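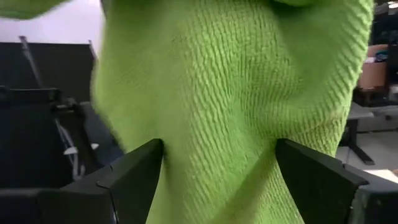
Microfiber towels losing absorbency after washing

gorlandini
1 August 2020
Bought a pack of 15 microfiber towels in July for drying glassware. After 8 washes they push water across the glass and leave streaks. Washed warm with regular liquid detergent, tumble dried on low. No softener. Is the fiber worn out or is this residue?

f_holmgren
Residue, most likely. Split fibers hold water in the gaps between filaments, and detergent film fills the gaps. Run one hot cycle with no detergent and look at the drum through the door. If you see suds, you have your answer.

Cropper
Disagree on hot. Polyester tolerates it but the polyamide part doesn't like it, and the edge stitching puckers. I stay at warm and rinse twice. Mine are up to 3 years old.

f_holmgren
Warm won't shift softener left in the machine from other loads. What does the care label say, Gualtiero?

gorlandini
Label says 140 F max. The dispenser drawer is shared with the household wash, so softener is possible.

cpiras
Check what else goes in with them. Cotton terry sheds lint and microfiber grabs it. I had 13 cloths ruined by one new bath towel — the lint never fully came out.

Cropper
Agree with that. Separate load, mesh bag, half the detergent.

gorlandini
Ran one load at 140 F, empty drawer, no detergent. Suds for most of the cycle. Second run was clear. Towels are on the line now, will test on the glasses tomorrow.

f_holmgren
Clean the drawer too, or it comes back.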